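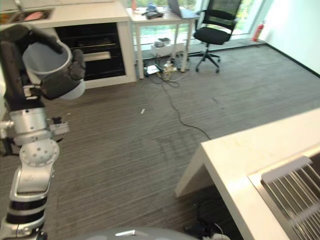 A big clean of a small kitchen

5 min read

I've been putting off the kitchen since July, and in the end it was a teaspoon that did it. I opened the drawer for one, found none, and decided the whole place needed sorting out, top to bottom, before I'd let myself have a cup of tea. (I had the tea first. I used a fork to stir it.)

So, the bucket came out, and the white unit got emptied onto the floor. I always do the worktop first and then regret it, as everything from the cupboards ends up back on it five minutes later. Sang Quách, who I shared a flat with for 2 years, used to start at the floor and work up, and I still think that's madness.

Plates were next. I do like a wire rack that slides out, with a proper slot for each plate, though mugs and cups never sit right in them. Mine go in sideways and hope for the best. 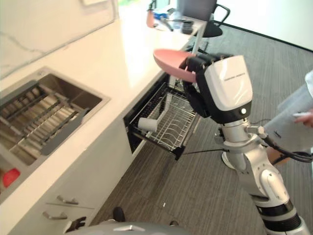

Pink plate, meet rack.

Then there was the sink, which I'd love to tell you took a minute. The slatted drainer has to come out, and every one of those slats needs going over with an old toothbrush. I had the radio on and got through most of a play set on a lighthouse!
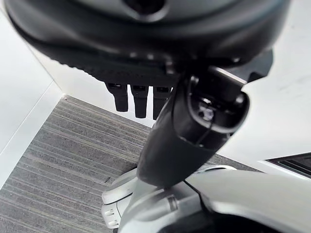

Floors are where I lose heart. I can scrub a tap quite happily, but give me a hoover and I'm suddenly very interested in the post. Mỹ Châu swears by doing the edges first with the narrow nozzle and then working back towards the door, and I've come round to it. Grey carpet is kinder than the cream stuff we had at Stiswood, where one dropped olive could ruin your week, but it does still hold on to crumbs, so I went over it twice and then sat down for a bit.

Last of all, the odds and ends that live nowhere. I've got 4 boxes of them now, and I'm not proud of it.
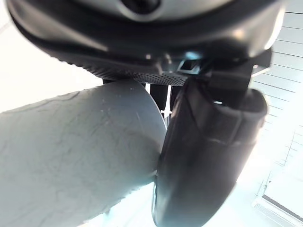
Pale grey, with all those fine crackly lines.

I still haven't done the top of the fridge. Tuấn Đàm is coming for supper and he's tall, so that's tomorrow morning's job.

Contact | © Te Moana | Back to top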